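Oiling and Storing Butcher Block and Edge-Glued Boards

Most damage to a solid wood work surface comes from uneven moisture. One face takes up water or dries faster than the other, the fibers on that face change width, and the board cups. The finish matters less than people think. Equal treatment on both faces matters more.

New boards

Leave a new board in the room where it will be used for two days before any oil goes on. Stand it on edge with a gap behind it. A board laid flat on a counter dries from the top only.

Food-grade mineral oil is the standard finish for cutting surfaces. It does not cure, so it has to be renewed. Pure tung oil cures and lasts longer, but needs several weeks before the surface is ready for food. Do not use olive or other cooking oils, which turn sticky and smell.

Applying oil

1. Sand to 180 grit, then 220. Finer paper closes the surface and slows absorption.
2. Wipe with a damp cloth to raise the grain. Let it dry fully, then sand lightly once more.
3. Flood the top, bottom and all four edges. End grain takes more than face grain, so go back to it.
4. Wait 20 minutes and wipe off whatever is still standing.
5. Repeat the next morning.

Rags used with tung or linseed oil can heat up and catch fire if left in a pile. Spread them flat outdoors until stiff.

Stains and odors

Coarse salt and half a lemon will lift most onion and garlic odor. Rinse, wipe, and stand the board on edge. Black marks near steel hardware are iron stain. Oxalic acid removes them, but the area must be rinsed well and oiled again, and it is not a treatment for a board used with food.

Glue lines

A fingernail run across the strips will find an open joint before the eye does. Hairline gaps in winter often close by summer and can be left alone. A gap that takes the corner of a business card should be glued and clamped. Work glue in with a thin blade, clamp until a small bead shows, and leave it overnight.
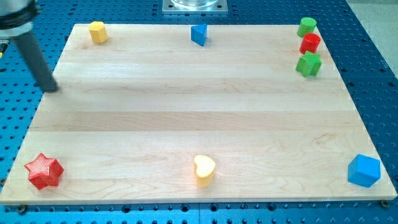
Clundow, October

Maple on a metal work table needs one extra check. Steel stays cold longer than the air in a shop that is heated only in the daytime, and moisture can collect between the two. Lift the board every few weeks in the heating season and feel the underside. If it is cooler or darker than the top, stand it up to dry before oiling.

Where a board is screwed down, use slotted holes across the grain so it can move.

Corrections to Orlando Echeverri, Cesance workshop pages.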